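Tedcombe Track Notes: the 2,000 meters, and other things we argued about in July

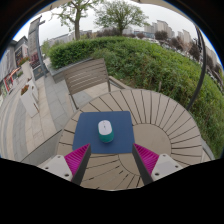 The club record for the 2,000 meters has stood for so long that most of us assumed it was a typo. It may still be one. Lucie Bélanger went through the old results and found the race listed as 1,000 meters in one place and 2,000 in another, with the same winning time in both. If the longer distance is right, our record holder was a world-class talent who never mentioned it. If the shorter one is right, he was jogging.

Lucie wants the mark struck from the books. Tanner Cloutier, who has been chasing it for three seasons and would presumably like it gone more than anyone, wants it kept. He says he has organized his winters around that time and isn't prepared to find out it was a clerical matter. The record stays up for now, with a small asterisk that Tanner has asked us to make smaller.

On to the Jerum Evening Meet, which drew 197 entries, a good turnout for a night when the shot put circle was still full of leaves at six o'clock. The women's 1,000 was the race of the evening. Lucie sat in fourth until the bell, looked for a while as if she had somewhere else to be, and then ran the last lap as if she were late for it. She missed the win by a shoulder. She would like it noted that it was a narrow shoulder.

The relay went less well. We dropped the baton at the second exchange, picked it up, and dropped it again – a club first, as far as anyone can remember. Sartori won by most of the home straight and were very nice about it, which made it worse.

Bus seats for the Vimov Open are going quickly. The organizers have capped the field at 355, so late entries will be turned away, including from people who have always been let in before. You know who you are. Entries go through Lucie, along with your best time from this season. Times from college will be read with interest and ignored.

Hurdles practice moves to the far straight until the drain is fixed. Please bring spikes, water, and whoever borrowed the long tape measure.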